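Open Day at the Tutlow Test Kitchen

Posted 02/06/2023 by Genalyn Umali

I had been hoping to get inside this place ever since Marilou Agbayani told me they test rice recipes there, and I was not let down! It's a 14 minute walk from the bus stop, uphill, so wear decent shoes. Jerome Galang met us at the door and handed out name stickers, and then we were free to wander.

The space is so much brighter than I expected, all white walls and ceiling, and I could have spent the whole visit on rice alone. A white bowl of it, piled high, with plump glossy grains.

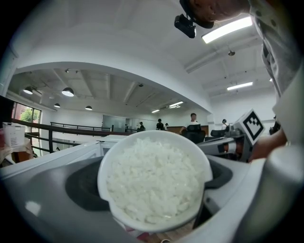 Jerome rinses his three times and lets it rest with the lid on before anyone gets near it with a spoon. Mi-kyung Son only rinses twice, and they went back and forth over it for ages (I'm with her). They have 226 recipe cards on file, and she let me copy out the one for garlic rice, which I'm making this weekend.

After that we got talking about leftovers. A splash of water, a loose cover, short bursts. I've been doing it wrong for years. 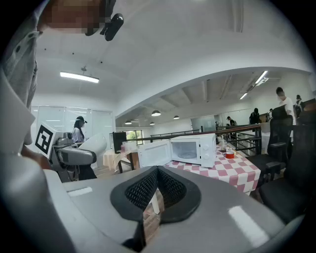
THE REHEATING TABLE

I loved the red-and-white checkered cloth under the white microwave, just like my aunt's kitchen. The door was wide open and you could see the round glass turntable inside. Arnel Tagle's tip was to spread the rice in a ring and leave the middle bare. Bring a notebook if you go in June.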